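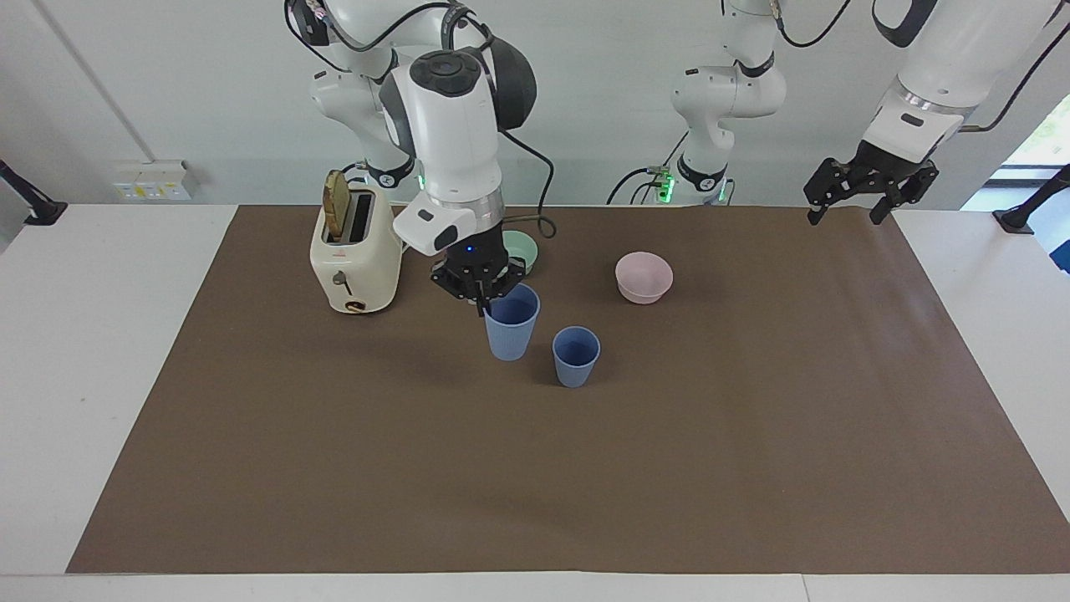
Breakfast things: what to keep, what to pass on

The spring kitchen swap is back, and this time the theme is breakfast. Last October we took in anything that would fit through the door and ended up with far too many roasting pans. For this round we are asking for small items only: toasters, kettles, bowls, cups, plates, egg cups, butter dishes, jam jars with lids. If you can carry it in one hand, bring it.

Drop-off is at the Viltora building, in the ground floor room to the left of the mailboxes. Leave your things on the shelves marked with your stairwell letter. Please don't leave bags in the hallway, even for a few minutes. The Westosard side of the complex can use the same room and doesn't need a separate key; the regular courtyard key works.

Toasters

Toasters are the item people ask us for most and the one that gets turned away most often. A toaster has to be clean and in working order. Before you bring one in:

Unplug it and let it cool all the way. Slide out the crumb tray if it has one, wash it in warm soapy water and dry it well. If there is no tray, turn the toaster upside down over the sink or a sheet of newspaper and tap the sides. Do this more than once. Old crumbs stick in the corners and come loose a few at a time.

Use a dry pastry brush for the slots. Don't put a knife or fork in there, and don't spray anything inside.

Wipe the outside with a damp cloth. Cream and white finishes show brown marks around the slots, and a little baking soda on the cloth takes most of them off. Chrome only needs a soft dry towel at the end.

Plug it back in and toast a slice of bread in each slot. The lever should stay down without being held, both slices should brown on both sides, and they should come up by themselves. If one side stays pale, write that on the tag. Someone may still want it, but they should know.

Check the cord from one end to the other. A cracked or taped cord means we can't take it. The same goes for a loose plug.

Two-slot toasters go fastest. Most apartments in both buildings have short counters, and the bigger four-slot kind tends to sit on the shelf until the last hour. Bring it anyway if it works, but be ready to take it home again.

Bowls and cups

Bowls don't need to match. A pale green one and a pink one look fine on the same table, and for cereal the size matters more than the color. The most useful ones hold a full serving of oatmeal with room to stir. Very shallow bowls get passed over, so put those with the plates.

Check rims by running a finger around them. Chips in china or glass are a reason to leave a piece at home, or to keep it for plant cuttings. Plastic is welcome, including kids' cups, as long as it isn't scratched deeply or cloudy on the inside. Plastic cups that smell of something can be soaked overnight in water with a spoonful of baking soda. If the smell is still there in the morning, recycle them.

Stack no more than 7 bowls together and put a sheet of paper between each. We lost a good set last time when a tall stack went over.

Covering the table

A few people have asked what we use on the swap tables. We use plain brown paper off a roll, laid flat and held down with tape on the underside. It keeps cups from sliding, catches crumbs from the toaster tests and goes in the recycling at the end. It also works well at home if you have a white table that marks easily – cut a piece slightly smaller than the top so the edges don't hang over and catch on sleeves. Change it when it gets greasy.

The roll we bought was 360 feet and there is plenty left. If you would like a length for your own table or for lining shelves, ask at the swap and bring a rubber band to hold it.

Testing table

There will be a testing table near the outlets by the back wall. Bring your own bread if you can. Only one toaster should be running at a time, as the outlets share a breaker with the laundry room and we have tripped it before. Keep cords toward the wall and away from the walking side. Cups of water and bowls of anything wet stay on the other table.

What happens to leftovers

Anything not picked up by closing time goes to the Quezada Street thrift store, which takes dishes and cups in any amount but only takes electrical items with a tag saying they were tested. Tags are on the shelf by the door. Write the date, what you tested and whether anything is off about it. Broken appliances go in the metal bin behind the building and not in the regular trash.

Boxes

We need boxes, mostly medium ones. The grocery store puts flattened boxes out in the mornings and the banana kind with handles are the best. Two or three per stairwell should be enough. Please take out any staples.

Also in this issue: the Kimik bike shed is getting a new lock, and the code will change on the same day. The new code will be posted inside each stairwell and won't be sent by e-mail. Bikes without a tag need one before then.

Posted 9 April 2025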